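Huliveo Tabletop Kit Now Open for Booking by Member Workshops

The Prornthorpe Automation Center is pleased to announce that the Huliveo tabletop manipulation kit may now be reserved by member workshops, colleges and small firms. The kit is supplied by Brullero under a loan agreement signed this winter and will remain with the Center until the end of June.

Members who attended the autumn meeting will recall that the previous loan arm, the Pan, was withdrawn when replacement parts became difficult to obtain. The Huliveo kit takes its place in the loan program and is offered on the same terms, with one change to the deposit described below.

Each kit consists of a single arm with a two-finger gripper, a wrist camera, a control unit, a table clamp, and a set of cables in a padded case. A printed handbook is included. Borrowers are asked to provide their own table and a computer that meets the requirements listed on the booking form. The arm should be clamped to a table that does not rock, and the space within its reach should be kept clear of people whenever it is powered.

The loan period is 18 working days. Extensions may be granted if no other member is waiting. The refundable deposit, formerly charged per item, is now a single payment per kit, and it will be returned once the case has been checked in against the packing list.

Staff of the Center carried out a review of the kit before it was accepted into the program. The review was led by Valeriano Manzano and covered setup, everyday handling tasks and the quality of the written instructions. In all, 3792 grasps were logged on household and kitchen items. Setup by a person new to the equipment took 26 minutes with the handbook open. The reviewers found the calibration chapter clear and the chapter on network settings less so, and a corrected version of the latter has been requested from Brullero.

The gripper was judged well suited to light objects with a regular shape. Long-handled utensils required more care. The reviewers recommend setting the grip force low at first and raising it in small steps, and they advise against using the factory setting for thin plastic items.
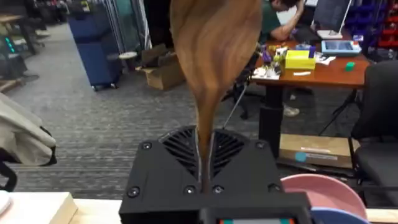
Borrowers who intend to work with kitchen items should also read the supplementary note on finger pads. Two sets are packed with each kit, one smooth and one ribbed. The ribbed set gave the steadier hold on handles during the review and is fitted when the case leaves the Center. Worn pads should be reported on the return form and will be replaced without charge.

A short introductory session is required of all first-time borrowers. Sessions last 2 hours and are held at the Center by appointment. The first is scheduled for Tuesday, February 27, 2024, and places will be assigned in the order in which requests are received.

Booking forms are available from the loans desk. Completed forms should state the intended use of the kit, the name of the person responsible for it, and the preferred start date.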